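# Tovitlow Rec Basketball: Questions We Get Every Season

Updated September 2, 2021

**When does the season start?**

The last week of September, in the Lévesque Center gym. The schedule goes up once every captain has paid. If you want it sooner, lean on your captain.

**What does it cost?**

A team fee is $1000, split however your roster can stand to split it. Most captains divide it evenly. One divides it by minutes played, and his team has a lot of arguments. Make checks out to Tovitlow Rec Basketball, and please don't pay in coins again.

**How many players do I need?**

Five to start a game, four to keep one going. Show up with three and you forfeit, although you're welcome to shoot around with the other team, who got dressed for this.

**Can I play if I haven't touched a ball since high school?**

Yes. Sign up for the Conano Division, where the pace is gentle and the knee braces outnumber the knees. The Vedetti Division is for people who still jump. You can play in one or the other. Murray Dhillon asked about playing in both and the answer was no, and it's still no, Murray.

**Who keeps score?**

Each team sends one person to the table for the game after theirs. The job is the clock, the fouls and the running score, and you'll be shown how the console works. Skip your turn and your team starts its next game down five points.

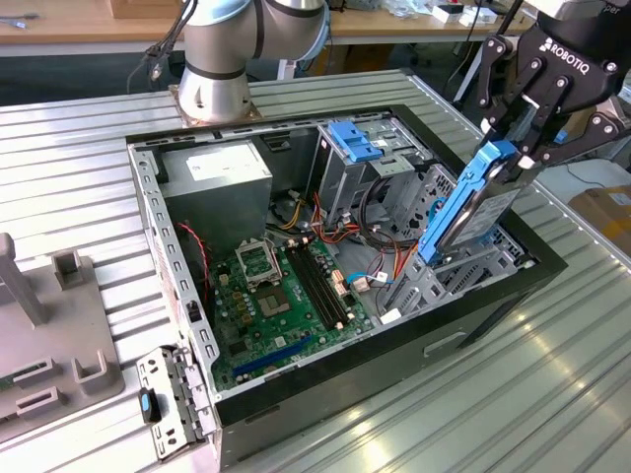

If the console freezes, the referee keeps time on a watch and the table keeps score on paper. The paper sheet is then the official one. We don't replay games over a disputed basket, and we don't look at anyone's phone video, however slowly you can play it.

**Where do I find stats?**

Points and fouls are posted the morning after each game. We don't track assists. We tried it one season, and by the playoffs people were claiming assists on inbounds passes. Tanner Tremblay holds the league's career scoring record with 2349 points. Second place is 1365, and he'd be glad to tell you so himself.

**What happens if I get a technical foul?**

Two shots and the ball for the other team, and you sit for five minutes. A second one ends your night. A third in the same season gets you a phone call, which is long.

**Are there dress rules?**

Matching shirts with numbers, front or back. Tape numbers are fine if they survive warmups. No jewelry, no black-soled shoes, and no jeans, a rule we had to write down.

**Can I bring my kids?**

Sure, as long as they stay in the bleachers while the clock is running. At halftime they may have the north basket. They're usually better from the line than we are.

**I signed up alone. Will I get a team?**

Probably. Free agents go on a list, and captains pick from it before opening night. Put your real height on the form. We will meet you.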